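Cellgate HG-4 Hand-Held Gripper

Demonstrations and open day

Product code HG-4
Status: in stock, sold singly or as a pair
Available for demonstration: yes, at our showroom or at your premises

The HG-4 is a two-finger gripper that you hold and work by hand. It is used to record how a person picks up, moves and puts down an object, so that the same job can later be given to a robot arm fitted with matching fingers. Most of our customers buy it after they have tried it on their own goods, so a good part of this page is given over to how demonstrations are run and what you can expect from one.

If you already know what you need, the specification and the list of what comes in the box are further down.

Next open day

The next open day at the Cellgate showroom is on Sun 14 February. Doors open in the morning and people may come and go as they like. There is no charge. We ask visitors to book a place because the demonstration room is small and we prefer to run sessions with no more than seven people at a time.

A session takes 60 minutes. The first part is a short talk on the gripper and the fingertip pads, and the rest is practical. Everyone who wants to hold the gripper gets a turn. If you are coming as a group from one firm, please book as a group and we will give you a session to yourselves.

There will be another open day in May. The date will be put on this page when it is fixed. Visitors who cannot manage either can ask for a private demonstration, which we run on most working days.

What is shown

We work on an ordinary table, with ordinary items. Some visitors expect test blocks and a marked-out bench, and we do have those, but they say very little about how the gripper copes with things that bend, roll or squash. Food is the most asked-for subject, followed by soft packaging and cloth.

The usual order of work is:

- Rigid items first, such as cups and bottles, to get used to the travel of the fingers.
- Soft items next, including cloth and flower stems.
- Food last, on a plate.
- Your own samples, if you have brought any.

Cooked shrimp is a useful test piece. It is small, curved and slippery, with very little flat surface for a finger to rest on, and it marks if it is squeezed too hard. Held between the angled pads it can be kept upright without being folded over. The grid texture on the pads is there for this sort of item.

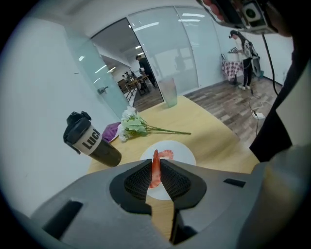

Bringing your own samples

You are welcome to bring samples to an open day or a private demonstration. A few points to note:

- Food should be in a sealed container. We have a fridge but no freezer.
- Anything sharp, hot or under pressure must be agreed with us first.
- Bring several of each item. Natural products vary, and one piece is not enough to judge by.
- We can sign a confidentiality agreement for a private demonstration. At an open day other visitors will see what you have brought.

Samples that have been handled at a demonstration are not returned unless you ask, and food is always thrown away. The pads we use on food in the showroom are kept as a separate set and washed between sessions, but nothing from the demonstration table should be eaten.

The fingertip pads

The pads are black rubber with a fine crosshatched surface. They are held in grey plastic frames and sit at an angle to each other, so that they form a V when the fingers are partly open. Small items settle towards the narrow end of the V.

Two grades of pad are made for us by Esteck. The soft grade is fitted as standard and suits food, fruit, flowers and thin plastic. The firm grade is better for boxes, tools and glass bottles, where the soft pad can roll slightly under load. Both are the same size and can be changed over without tools.

Pads wear out. Under normal use we suggest replacing the soft grade after 4,000 closures, and sooner if the grid has gone smooth in the middle. Firm pads last longer but should be looked at just as often. Worn pads let wet items slip, and this is the cause of most of the calls we get about poor grip.

Specification

Type: hand-held parallel gripper, two fingers
Operation: by hand, trigger or squeeze grip
Fingertips: replaceable textured rubber pads, soft or firm
Housing: moulded plastic, grey
Camera mounting: yes, standard fitting
Data connection: single cable to recorder
Left-handed use: yes, no change of parts needed
Warranty: as stated on your order

What is in the box

- HG-4 gripper
- Soft pads, fitted
- Soft pads, one spare pair
- Data cable
- Wrist strap
- Printed quick guide

The recorder, the camera and the carrying case are sold separately. The case is made by Gultex and has cut-outs for two grippers, so it is worth having if you are buying a pair. Firm pads are also extra - please add them to your order if your work is mainly with boxes or glass.

Cleaning and care

Take the pads off before cleaning them. Wash them in warm water with a little washing-up liquid, rinse well and leave them to dry flat. Do not use solvents or put them in a dishwasher. The grid holds on to grease, and a soft nail brush will clear it.

The gripper itself is not waterproof. Wipe the housing with a damp cloth, taking care round the slots in the body, and do not hold it under a tap. If liquid from food has run down inside the fingers, leave the gripper open and pads off overnight before using it again.

Please note that the HG-4 is a recording tool. It is not approved for handling food that will be sold or eaten. Customers with a food line use it to record the work, then fit food-grade fingers to the arm. We can advise on suitable fingers for the common makes of arm.

Private demonstrations

A private demonstration can be held at our showroom or at your site. At the showroom it is free. At your site we charge for travel, and take the charge off the price if you order within the season.

For a site visit we need a table at normal working height, a mains socket within reach and a room where people can stand on at least two sides of the table. Good, even light is helpful. We bring the grippers, pads, recorder and a laptop. Tell us beforehand if your site has rules on shoes, hairnets or metal items.

The Leiva packing site took a full day of this kind before placing an order for four grippers. The morning was spent on their regular lines and the afternoon on items their staff found awkward to pick up by hand. That split works well and we now suggest it to anyone with a mixed range. Half-day visits are better suited to firms with one or two products in mind.

After the visit you will be sent the recordings made on the day, along with a short note saying which pads were used for each item and where we had trouble. Recordings are yours to keep whether you buy or not.

Hire

The HG-4 can be hired by the week. Hire sets include one gripper, both grades of pad, a recorder and a case. A deposit is taken and returned when the set comes back complete. Hire sets are in short supply in the weeks after an open day, so ask early - we do not hold them without a booking.

If you decide to buy during the hire period, the first week's hire is taken off the price.

Getting to the showroom

The demonstration room is on the ground floor, with level access from the car park. Parking is free but limited at weekends, when we share it with the neighbouring units. Ring the bell marked Cellgate and wait to be let in. Coats and bags can be left in the front office.

To book a place at the open day, use the booking form and choose "Open day" from the list. For a private demonstration, choose "Demonstration" and tell us in a line or two what you want to pick up, its size and weight, and whether it is wet, dry or frozen. We reply to all enquiries by email.

Related items

HG-4 firm pads, pair
HG-4 soft pads, pair
HG-4 data cable, spare
Gultex two-gripper case
Cellgate recorder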